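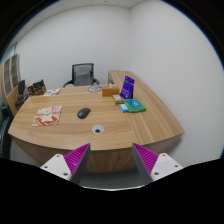
Corner desk, records office, second floor, with the glass-door cabinet to the left.

From: Moushumi Marikar
To: Facilities and Office Services list
Subject: Re: Clearing of shared desks before the furniture exchange
Date: Saturday, September 23, 2023

Dear colleagues,

I am replying to the message from Iddrisu Yakubu, quoted below for those who joined the list after it was sent. The office management group met last week to consider his questions, and the answers given here apply to all shared desks in the Maksymiv building.

> From: Iddrisu Yakubu
>
> Dear Ms. Marikar,
>
> The notice on shared desks asks each department to have its desks cleared before the furniture exchange begins. We in the records office wish to comply, but several points remain unclear to us.
>
> First, the notice speaks of "personal items" and "office items" without saying which is which. Our corner desk is used by people on different shifts, and things are left there overnight by agreement. A mouse plainly belongs to the office. Printed sheets and illustrated pieces are harder to place, and so are bags.
>
> Second, the desk is made up of a main top and a side section. Are the two parts to be moved together, or will they be separated? If they are to be separated, we would like to know who will do it. When the desk was brought over from the Kimel building, the fastenings underneath were put in by an outside firm, and we have no drawing of them.
>
> Third, may the cabinet with the glass doors remain in place? It holds nothing that is needed daily, but emptying it would take a full working day and we have nowhere to put the contents.
>
> Finally, I would ask that chairs be dealt with in the same notice. Ours have a habit of traveling to the meeting room and not returning.
>
> With regards,
> Iddrisu Yakubu
> Records office

On the first point, the group has adopted the following rule. Equipment issued by the office, including mice, keyboards, telephones and document trays, is an office item and will be collected in a labeled box by the department's own contact person. Everything else on a shared desk is treated as personal unless it carries a departmental stamp or file number. Printed sheets and booklets without a stamp should be offered to the people who use the desk and, if unclaimed, placed in the gray tray at the reception counter. They are not to be thrown away during the exchange.

Illustrated items are covered by the same rule. The pink, cream and red piece now lying on the left side of the corner desk bears no departmental mark that I could find on its upper face. I would ask whoever placed it there to take it home or to a personal locker. The same request applies to the bulky patterned item in black, brown and gold at the far left corner. Staff handling the desks have been instructed not to open or look through anything of that kind, and they will not move a desk on which one remains.

On the second point, the main top and the side section will be separated along the seam. The doorway of the records office does not allow the desk to pass through in one piece, and the earlier attempt in February to carry a similar desk whole resulted in damage to the door trim. The work will be carried out by Cirklow under our existing service agreement, and the foreman assigned to us is Matvii Romaniuk. Departments are asked not to loosen any fastenings in advance. A desk that has been partly taken apart is more difficult to carry safely than one left alone.

Please also note the round cable grommet near the front edge of the main top. Any cables that pass through a grommet of this kind should be drawn out from below and coiled, and the grommet itself left in the desk. Replacement grommets in this light gray have to be ordered separately, and the supplier, Pullalitz, accepts orders only in packs of 40. We hold 2 spare pieces at present and would prefer to keep them.

On the third point, the cabinet may stay where it is. It is not part of the exchange. The glass doors must be closed, and locked if a key is available, before work starts in the room. If the key cannot be found, please inform Antonina Sydorenko, who keeps the duplicates for that floor. Departments with open shelving should follow the separate instruction already circulated under reference 1389, which remains in force.

As to chairs, the group agrees that these should have been included in the notice. Every chair that belongs to a shared desk is to be marked on the underside of the seat with the room number. Labels may be collected from my office. Chairs standing beside a desk on the day of the exchange will be moved with it to the corridor - they should not be stacked on the desktop, as the tops mark easily. Yurii Tkachenko has agreed to go through the meeting rooms on both floors and return any chair that has a legible room number. Chairs without one will be held in the storeroom until claimed.

Two further matters were raised at the meeting. Desktops should be wiped with a damp cloth only. Polish leaves a film that makes the tops difficult to grip, and it has been found on several desks despite last year's circular. Secondly, the gap between a desk and the wall is to be swept by the department before the movers arrive, as paper and small stationery tend to collect there.

The order in which rooms will be visited has not been settled. The records office has asked to be taken early in the morning, and this will be granted if the elevator is free. A schedule will be sent to this list and posted at the reception counter. Requests for a change to the schedule should come from the head of the department and should state the room concerned.

Questions on any of the above may be addressed to the list. Please do not write to Cirklow directly.

Respectfully,
Moushumi Marikar
Office Services, Maksymiv building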